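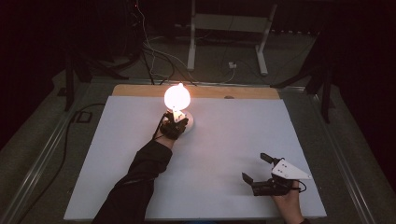 Last changed: February 19, 2019

Reading time: 2 minutes

Lillix Opens Its Lamp Table to the Neighborhood

We use cookies to remember your preferences. By staying on this page you accept them.

Lillix, the small lighting shop on Brellach Street, is very happy to announce that its lamp table, a favorite with regulars since it first came out last November, will now be open to everyone who walks through the door. You're welcome to sit down, switch on a lamp and take as long as you like getting to know it, the way you would at home with a cup of tea going cold beside you.

The table itself is a plain one, low and pale with a light wood edge, and we like it that way, as a white surface shows the color of a bulb so kindly. A warm bulb on a round white base throws a soft little pool of light around its foot, and we have watched people fall quiet over it (and then start talking about their grandmother's bedside table!).

"People buy a lamp for how it looks switched off, and then they have to live with it switched on," said Concetta Bianchini, who started the shop. "I would much sooner they spent the evening with it first."

The table can be used free of charge during opening hours, and groups of up to 10 can reserve it by calling the shop. Bring your own shade if you have one you're fond of.
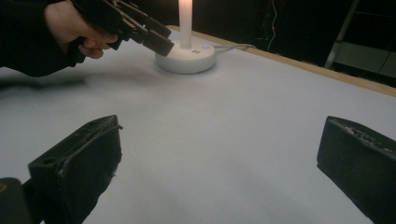
Zamfir wrote to us after trying the table that a small base is easier to live with on a nightstand, and that the cord matters more than any catalog lets on, so please do ask us about cord lengths too.

Comments (2)

Astura: Can I bring my old desk lamp and compare the light?

Marta: Lovely idea. Is there parking on Brellach Street?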